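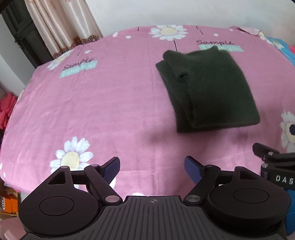 Katico Door Knocker Kit, the full review
Posted March 2022

I have been knocking on doors for candidates since my knees were good, mostly for school board and county commission, and I've carried my papers in everything from a pizza box lid to a very nice leather folder that I left on a stranger's porch swing. So when my neighbor Gunther Engelhardt told me back in January that he was running for the Durnuvora township council (he is hopping mad about the drainage fees, and so am I), I decided to treat myself to a proper canvassing kit.

The Katico kit cost me $54 with shipping. You get a hard clipboard with a storage box underneath, a shoulder strap, a rain cover, a little clip-on light and a pouch for door hangers. It comes with a stack of blank walk sheets too, which I never used, as we print ours from the voter list.

Let me start with the clipboard, because I love it! The clip is strong enough to hold a thick packet on a windy corner, and anybody who has chased a walk sheet down Tiedemann Avenue will know why I care so much. The box underneath holds pens, a phone charger, voter registration forms and a granola bar or two. It shuts with a good firm snap and hasn't popped open on me yet.

The strap I'm less sure about. It's plenty long, but the pad slides, and by the end of a Saturday afternoon it had worked its way around to my back and the bare webbing was digging into my neck. I ended up sewing the pad in place. Took me ten minutes with a heavy needle, and it's been fine ever since, though I do think for the money they could have done that at the factory.

The rain cover is clear and you can write with your hand tucked up under it, which feels silly at first (my husband said I looked like I was delivering a calf) but you get used to it. The light is weak. Bring a flashlight for house numbers.

My old kit was a Dosico, and I'll say this for it, the door hanger pouch was better. It opened wide and you could grab one hanger at a time. With the Katico they stick together, and I know for a fact I gave one poor man on the cul-de-sac three copies of Gunther's position on culverts.

So far the kit has been to 1,048 doors with me, 103 of them on one very long Sunday, and the only real wear is a scuffed corner. I give it 4 stars out of five. If they fix the pouch I'll come back and change it. And if you live out past the feed store, I haven't gotten to your road yet, but I'm coming, so please put the dog in!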